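Sketport Paint Colour Names, version 2

A plain text list of 235 interior paint colour names with their nearest grey, blue or neutral family. Kavinda Mondal typed it up from old trade catalogues in June. Spelling follows the catalogues, so "grey" and "gray" both occur.
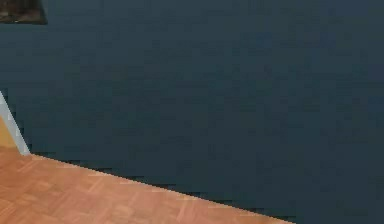 Fields are separated by tabs: name, family, catalogue year, notes. Eight rows have no year. Duplicates were merged where the family matched.

Licence: free to reuse with credit. Send corrections to Éabha Moynihan.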